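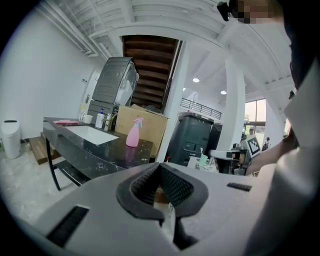
OK I've been meaning to write up the utility corner for weeks and tonight I have tea and no plans, so let's go. Laundry, sink, a counter, all tucked in downstairs by the stairs. I love it so much!

1/ The counter first, because everyone asks. Black marble with white veining, on a black metal frame with one slanted leg. I was dead set on butcher block until I saw this one at the Drillow yard, marked down to $688, and I changed my mind in the time it took to find somebody with a tape measure.

2/ White sink basin set down into the top. The white against the black makes me happy every single time I rinse out a rag, and I rinse out a lot of rags.

3/ Somebody asked if black marble shows everything. Yes! Soap spots, water spots, crumbs (why are there crumbs in the laundry, I don't know). I wipe it down at night and it takes one minute. I've made my peace with it.

4/ Which brings me to the pink spray bottle. Pink bottle, pink trigger. It lives at the front edge of the counter and I refuse to put it in a cupboard. It's the most cheerful thing down there.

5/ Hand soap is in the white bottle with the blue pump. I went through a phase of pouring everything into matching brown glass and then could never remember what was what. Never again. Let the bottles be different colors, it's fine!

6/ Washer and dryer are stacked, dark gray, behind the counter. Stacking them is the best thing we did in the whole project. Side by side they would've eaten the wall and there'd be no room for a counter at all.

7/ The one thing I'd do over is the order. We put the machines in first, then the counter, and then had to shuffle the counter along 17 inches so a person could stand in front of the washer and bend down. Do a pretend load of laundry before you commit. Stand there with a basket. Your neighbors will cope.

8/ Floor is plain gray concrete. I had a whole rug plan (Flenska do a washable runner I still think about) but then I mopped the bare floor and it was so easy that the rug plan died on the spot.

9/ The trash can by the wall is a white cylinder with a black lid. Dryer lint goes straight in there. Before this I was carrying lint across the whole place in my hand like a baby bird.

10/ Yes, there's a wooden pallet on the floor. Yes, there's a big cardboard box behind the counter. The box is on my list. The pallet I want to turn into a drying shelf, and I've been saying so since August.

11/ Can we talk about the ceiling for a second? White paint, joists left showing. The ceiling guy quoted $2,000 to cover them up and I'm so glad I said no. Painting took two of us a long weekend and my neck was never the same, but look at it! So much brighter.

12/ And the stairs! Wood, dark brown treads, and you see them from underneath when you're at the sink. Best view I've ever had while scrubbing a collar.

13/ Still to do: hooks for the mop, somewhere for clothespins, and a proper home for the iron, which currently travels around the building with me. If you have a wall hook you swear by, please send it my way. The Ratex ones didn't like my wall.

14/ Somebody's going to ask what I use on the marble, so: warm water, a drop of dish soap, soft cloth, then a dry cloth after. No vinegar, please, I beg you.

OK, the dryer just beeped. Off to fold towels!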